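## 4. Loading the Rillbridge shelving and clearing the desk

The leaflet in the box says the unit is ready to load "right away." I wouldn't take that on trust. Check it first, then load it in the order given here.

1. Push the unit gently at shoulder height. If it rocks, go back to section 3 and redo the wall fixing.
2. Put your heaviest things in the bottom cubbies. The leaflet shows them spread evenly, which looks nice and makes the unit top-heavy.
3. Fill one column at a time, from the bottom up.
4. Leave frames, mirrors and anything on a stand until last. Set them well back from the front edge.

> **Caution:** The shelf liners sold by Edska are described as non-slip. On a glossy white shelf, ours slid. Test one with your hand before you stand anything breakable on it.

Flowers are fine in a lower cubby, where a spill has less to ruin. Pick a vase with a wide base and fill it at the sink - the cubby is a bad place to pour water.

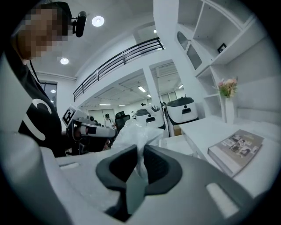 Plastic bags are the next job, and I have doubts about every clever folding method I've read. A crumpled bag takes up little room if you press the air out and drop it in a box with a lid.

5. Shake each bag out over the trash and look inside for receipts or small parts.
6. Throw away any bag with a hole. You won't mend it.
7. Press the rest flat, from the closed end toward the handles.
8. Keep 2 and recycle the others if your store takes them. The Zodgate bag holder claims room for 100, but who needs that many?

> **Note:** Keep bags out of the open cubbies. They slide forward and end up on the floor.

Now the desk.

9. Take everything off and wipe the top with a barely damp cloth.
10. Put back only what you use daily. A book you are reading can stay. Finished ones go on the shelves.
11. Lay large hardcovers flat if they are taller than the cubby. Forcing them in at a slant bends the spine.

MacBrayne sells a desk organizer for this step (part 766). I'd wait a month before buying it.

For spare shelf pins, see section 5.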